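作業ノート 8月 午後2時過ぎ

皿の並べ方の検討、続き。市松のクロスに白い大皿を置くと映える、というのがWadenovの提案書の言い分だが、どうも信用しきれない。白黒の升目が強すぎて、縁の灰色の細い模様など少し離れると消える。花柄の赤だけが残る。

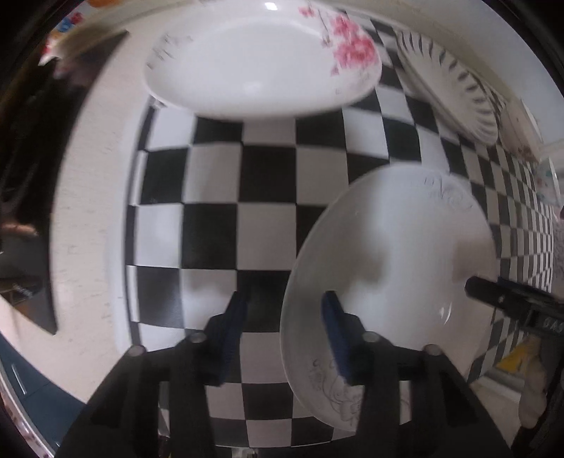

白い皿と市松。縁が波形の皿も一緒に置いた。

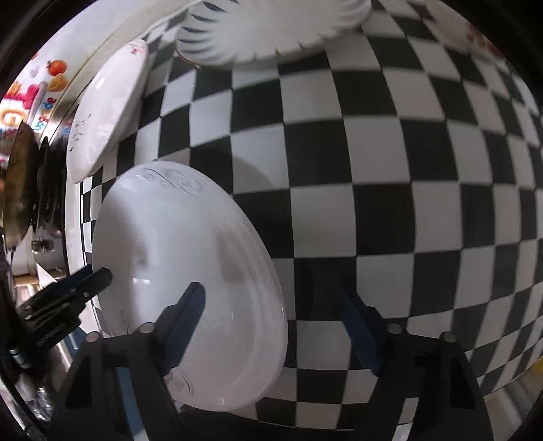

Nafula Chegeの意見は逆で、模様が消えるのはクロスのせいとは限らない、艶のある皿は照明の映り込みで線が飛ぶのだから、先に灯りを動かしてから文句を言うべきだ、とのこと。一理ある。ただ、客の食卓で灯りを動かす人がいるとは思えない。そこは譲らないでおく。

気になる点。
・縁が波形の皿は升目の直線とけんかする。提案書では「対比の妙」。便利な言葉だと思う。
・唐草風の模様の皿は単独なら悪くない。花の皿の隣だと、別の揃いから紛れ込んだように見える。
・皿を縦に置くか斜めに置くかで印象がかなり変わる。提案書に向きの指定なし。問い合わせること。

品番の件。Porness側の台帳では波形の皿が2683、こちらの控えでは1161になっている。どちらかが旧番号だろうが、先方は「どちらでも通じます」と言う。通じた例を知らないので、発注書には両方書いておく。

無地のクロスとの比較は未実施。Enanceの生成りが棚にあるはず。同じ皿、同じ向きで置き直すこと。それをやらずに市松が良いとも悪いとも書けない。上の感想も今のところ私の好みにすぎない。

4時追記。Vondráčekから返信、クロスの在庫は約2週間で切れるとのこと。前回も同じことを言われ、まだ売っている。急がない。灯りの件は生成りと一緒に試す。脚立を借りておくこと。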